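Bretura Opens Its Kitchen Skills Program to Partner Labs
Robot arms learn slicing from people, by hand guiding and by remote control 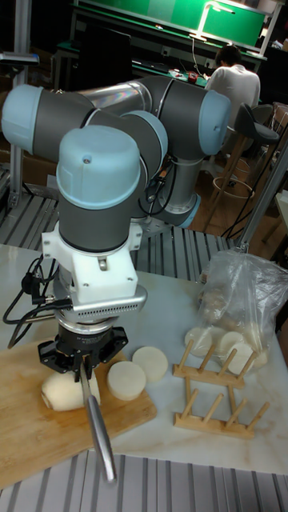

PLOMSTEAD, July 22, 2019 – Bretura today announced that its kitchen skills program, which has been running in-house since January, is now open to partner labs. The program teaches robot arms to do everyday food preparation by having people show them how, one cut at a time.

Slicing was the first task on the list, and it has been a terrific one to work on. A knife has to meet the food at the right angle, press through it and come away without dragging the slice along. Cooks do all of that by feel and have a hard time putting it into words, so our team records the motion itself.

Operators in the program work in 2 ways. In hand guiding, a trained person takes hold of the arm and moves it through the cut while the joints record every position. In remote control, the operator sits at a separate station and steers the arm with Pokeo, our handheld controller. Hand guiding is quicker to pick up. Remote control keeps fingers well away from the blade, and it gives cleaner recordings of how hard the arm is pushing.

To date the team has logged 400 demonstrations of slicing, 273 of them by remote control. The rest were guided by hand, and we are keeping both sets – each one has taught us something about the other. Operators vary the starting position of the food between takes and are asked to leave their small corrections in. A cut that starts badly and gets rescued is very welcome!

Recordings are sorted and replayed in Cao, the software our engineers wrote for the program. Partner labs will receive Cao along with the full set of slicing demonstrations, plus setup notes for the gripper and knife. They can also send in recordings of their own.

The next round adds 200 demonstrations that cover moving slices off a cutting board and into a bag. We can't wait to see what other labs do with them.

Labs that would like to take part can write to the program desk at Bretura's Plomstead office. Places for the first group are open now.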